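Subject: Re: [equipment-planning] second pair of grippers, or the arm first?
From: Nidia Ccori
To: equipment-planning list

Hello all,

Thank you for all the replies, and sorry to have been slow with mine. I wanted to sit down with the order sheet and a pot of tea before answering, and October has been short on both. I've kept the bit of the earlier message I'm replying to, so that those of you on the digest can follow.

On the Presirstead side, Taipe wrote:

> We have one pair of hand-held grippers between two sites and a
> budget line that closes at the end of the month. My feeling is
> that we should put the lot towards the arm from Rarnach and make
> do with the one pair until spring. The grippers are cheap, they
> can be bought any time. The arm has a waiting list. Could
> somebody tell me what I'm missing?
>
> Also, does the Clikau quote include the cables or not? I have
> read it twice and I still can't tell.

I don't think you're missing very much, and I do see the pull of getting our name on the Rarnach list. But I would gently argue for doing it the other way about, and I'll try to say why without going on for pages (those who know me may smile at this point).

The arm is no use to us until we have something to teach it with, and what we teach it with is hours of people doing ordinary jobs with the grippers in their hands. At the moment we get those hours from one pair, which goes back and forth between the sites in a padded box, and each trip costs us the best part of a working day by the time it has been packed, signed for, unpacked and checked. If we order the arm now it will arrive to find the cupboard half bare. With a second pair we could both be recording all winter, and the arm could come in spring and be put straight to work.

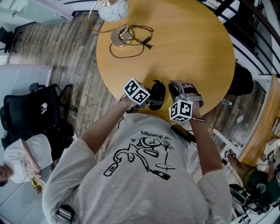
My other worry is that we keep budgeting for grippers as though they were the whole purchase. The Clikau quote is 973 for the pair, and I rang them this morning to ask your question: no, the cables are not in it, nor are the printed cubes that sit on top. I'd add 300 to cover both, with a few spares, and I would not let anyone talk that down. Look at how the work is done and you can see where the money goes — you need one gripper for each hand, a marker cube on each of them, and then there is cable all over the tabletop by the lamp before you've got anywhere near the desk. Cables get leaned on, and cubes get knocked at the corners, and I would much sooner have a bag of spares in the drawer than a site standing idle over a part that costs less than lunch.

While I'm on the subject of small things, could we please have a line for furniture this time? I know it sounds dull beside an arm. We have been borrowing tables from whichever room would lend us one, and every new height means a new way of stooping, and people's backs do notice. A decent table that goes up and down would be lovely. Two would be lovelier! I haven't got a price yet, so for now I've left the row blank and coloured it in yellow.

As for the waiting list, I asked Rarnach whether we could hold a place without paying in full. They will take a deposit of 20 per cent, and the place is good for 3 months, after which we either confirm or drop to the back. They were very pleasant about it. So my suggestion would be the second pair and the spares out of this year's money, the deposit out of whatever remains, and the rest of the arm from next year's line. Taipe, would that sit all right with you? I realise it leaves you explaining a part payment to your finance people, and I'm happy to be on that call if it helps.

One thing I haven't been able to settle is whether the second pair should live at Presirstead or here. You have the space and we have the people, more or less. If anyone has strong views, do please send them to the list and not only to me, as I lose things in my own inbox.

I'll hold the order sheet open until noon tomorrow and then send it in as it stands, yellow row and all.

With warm wishes,
Nidia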